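Ticket 252: Cloth folding cell stalls on crumpled starts
Product: Uvari two-arm bench
Reported by: Manju Bhatia
Assigned to: Kamlesh Bhatt
Priority: Medium
Status: Open, workaround in place

Summary
The folding routine completes reliably when a cloth is dropped flat. When the cloth starts crumpled, the right arm reaches over it, closes on a fold in the middle and lifts the whole thing as a bundle. The routine then looks for two free corners, doesn't find them and times out after 15 seconds. Expected behaviour is one corner per gripper, a stretch, then fold and stack.

This matters for the Buvora laundry trial, where everything comes out of a dryer and none of it is flat.

Setup
Marble-pattern top, pale walls on three sides. Teal tray at back left, finished stack at back right, work area in the centre. Software build is the one Devendra Pant pushed on 9/25/25. No changes to the arm mounts since the last calibration. 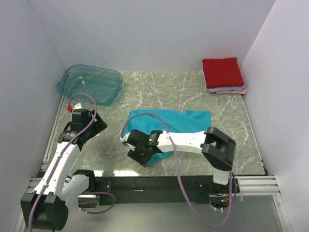
Step 1 – Check detection
The turquoise cloth is found every time, crumpled or flat. The outline is good. The corner finder is the weak part: on a crumpled cloth it returns points on wrinkles and scores them nearly as high as real corners. Raising the score threshold cut the false corners but also lost true ones on flat cloths. Threshold put back to the old value.

Step 2 – Rule out glare
Kanchan Sandhu asked whether the bright spots on the front part of the tabletop were confusing the corner finder. Dimmed the overhead light and repeated the crumpled starts. Same failure, same place in the routine. Glare should still be dealt with, but under its own ticket.

Step 3 – Rule out grip
Swapped the gripper pads on the right arm for a new pair. No difference. Jogged the arm by hand to a real corner and closed on it, and it held through a full lift. Grip force is fine. The arm is being sent to the wrong spot.

Step 4 – Check cable clearance
The purple cable on the right arm hangs in a long loop past the front edge of the table. Ran the arm through its full reach at low speed with no cloth on the table. No snagging and no following error in the log. Left as is. Shakuntala Srivastava would like it clipped before the trial and I agree, low priority.

Step 5 – Try a flattening pass
Added a move before corner search: pinch the highest point, lift, lower while dragging toward the front rail, release. Two passes are usually enough to expose one real corner. The second corner is found from the first by holding the cloth up and following the hanging edge. This works but is slow. Best crumpled start so far was 195 seconds from first touch to cloth on the stack. Manju folded the same cloth by hand while the log was still saving.

Workaround
Flattening pass is enabled by default on the bench. Search timeout is suspended until the pass has finished. If the operator lays the cloth flat, turn the pass off in settings to get the old cycle time back.

Comments (2)

M. Bhatia: Fine for a demo. Wanard will ask if it can be left alone with a full basket. What do I tell them?

K. Bhatt: Not yet. It will fold small square cloths if someone feeds them in one at a time and checks the stack. Shirts and fitted sheets are out of scope, and I would not promise a date. Next job is retraining the corner finder on crumpled starts, planned for November. Keeping this open until then.

Contact support | © Okabe Automation | Back to top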